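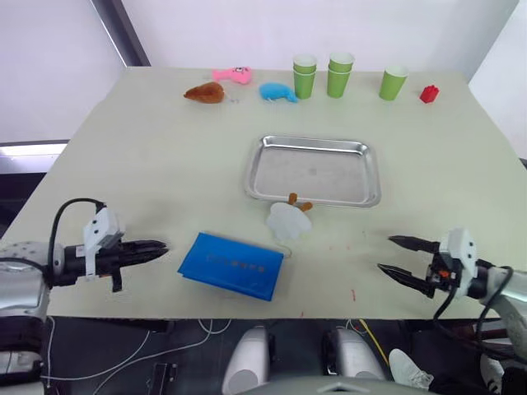

Wedcombe Street Rental, Move-In Safety Walk-Through
With my comments, because the form only gives you a tiny line to write on
August 24, 2021

So I went through the whole place with the landlord's checklist in one hand and a flashlight in the other, and then typed it all up so we have something we can read later. OK means OK. FIX means I want it done before we sign off. WATCH means I'm not losing sleep over it yet. Leokadia Nowicki came along and held the ladder, and she gets credit for about half of the complaints.

ENTRY AND STAIRS

Front door closes and latches: OK. You do have to give it a little hip. Fine in summer, ask me again when the wood swells.

Deadbolt opens from inside without a key: OK.

Handrail tight along full length: FIX. The bottom bracket wiggles. I could turn one of the screws with my fingers, so it's probably stripped. Longer screws into the stud, please, and not more of that white filler!

Stair treads even, no loose edges: WATCH. The third step up creaks like crazy but I stood on it and bounced and nothing moved.

Porch light: FIX. Dead. Tried a new bulb, still dead.

SMOKE AND CARBON MONOXIDE

Smoke alarm in hallway, test button: OK. Extremely OK. My ears are still ringing.

Smoke alarm in back bedroom, test button: FIX. Nothing at all. I took it down and there was no battery in it, and the date on the back is so faded neither of us could read it. I'd like a whole new unit (the old one has gone that yellow-tooth color anyway).

Carbon monoxide alarm near sleeping area: FIX. There isn't one. There's a gas water heater on the other side of that wall, so I'm putting this at the top of the list, in capital letters.
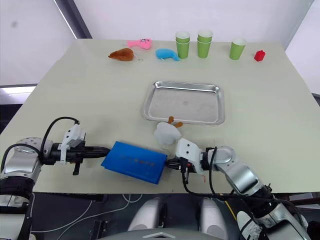 Paths to exits clear: OK, although the back hall is going to need some discipline from us once the bikes come in. I wrote "no bikes past the closet door" on the form and Leokadia made me initial it.

ELECTRICAL

Panel labeled: WATCH. Labeled, yes, in pencil, by somebody with beautiful handwriting and no interest in accuracy. "Kitchen" turns off the bathroom. I've relabeled the ones I could work out and left a question mark on the last two.

GFCI outlets trip and reset: kitchen OK, bathroom FIX. The bathroom one trips fine and then won't reset, which at least is the safer way for it to be broken. No hair dryer in there until it's swapped.

Outlet covers present, no cracks: FIX, one cracked behind where the couch will go. Cheap part, two minutes. I'll do it myself if they give me the cover.

Extension cords: OK. This one's on us and not the landlord. We have the Cordier power strip for the desk and that's the only thing that should ever be plugged into that outlet. Space heaters go straight into the wall — I will die on this hill. Ours is 700 watts on low, and it still goes straight into the wall.

KITCHEN

Stove anti-tip bracket: FIX. I opened the oven door and pushed down gently (gently!) and the back legs came up off the floor. It's a cheap bracket and two screws, and I really want it in before my nephew comes to stay, because he's three and he treats everything with a door as a ladder.

Range hood runs on all speeds: OK. Loud. The filter was a horror, so I soaked it in hot water and dish soap while we did the bedrooms and it came out looking like metal again.

Fire extinguisher, charged and in date: OK. Needle's in the green, pin and seal are there. I moved it from behind the trash can to the hook by the door, where a person could get to it with the stove on fire.

Water heater temperature: WATCH. The kitchen tap was hot enough that I pulled my hand back. I turned the dial down one notch and I'll check it again with the candy thermometer.

WINDOWS AND FURNITURE

Bedroom windows open far enough to climb out: front OK, back FIX. The back one is painted shut. I ran a putty knife around it and got partway up one side before I ran out of patience.

Blind cords out of reach: FIX. Long loops on both living room windows. The cord cleats are in the drawer with the spare keys, so somebody meant to put them up once.

Tall furniture anchored: WATCH. The Hurka bookcase is strapped to the wall. The dresser isn't, because I bought one strap kit and we own two tall things. Getting another this week.

I sent the draft around to see what I'd missed.

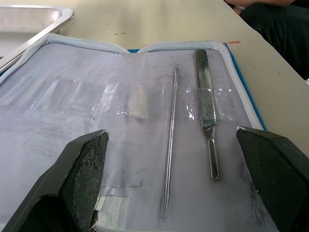

Kazimiera Nowakowski: You have no line for the dryer vent! Pull the dryer out and look at the hose. If it's the white plastic kind, put down FIX and don't run it until they change it to metal. And go outside while it's running and feel whether the flap opens. Also, do you know where the main water shutoff is, and can you turn it by hand?

Okay, two good ones. Added:

Dryer vent hose: FIX. White plastic, and squashed flat behind the machine. We're using the laundromat for now.

Main water shutoff: OK. It's low down in the hall closet behind a little panel, and it turns with one hand. I hung a tag on it.

Copy goes to the landlord tonight, and the signed one lives in the drawer with the cord cleats. Recheck once the carbon monoxide alarm and the stove bracket are in.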